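Utilizamos cookies propias y de terceros. Aceptar | Configurar

Pinza de dos dedos Dokness para puesto colaborativo
Por Elibariki Nyaga – agosto

La pinza Dokness se entrega con la hoja de buenas prácticas Urrego, que el integrador debe completar antes de la primera marcha.
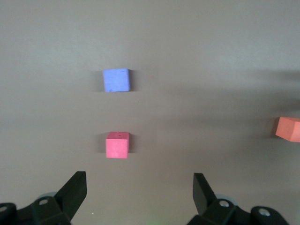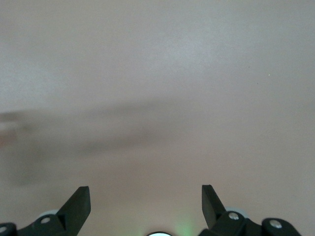 Dedos negros de punta recta, abiertos en las dos vistas; en la primera, con cubos de ensayo.

Datos para la evaluación de riesgos:
Carga máxima: 2 kg
Velocidad con persona presente: 300 mm/s
Revisión de tornillos: cada 16 horas de trabajo

La superficie de trabajo debe ser mate y quedar libre de herramientas. Antes de cada turno se hacen cinco cierres en vacío – sin pieza y a velocidad reducida – y el resultado se anota en el registro. Si un dedo presenta golpe o juego, la pinza no se usa hasta su cambio.

Recambios y hoja Urrego en español: almacén de Urdale. El pedido se recoge los lunes.

Compartido 5 veces | 2 comentarios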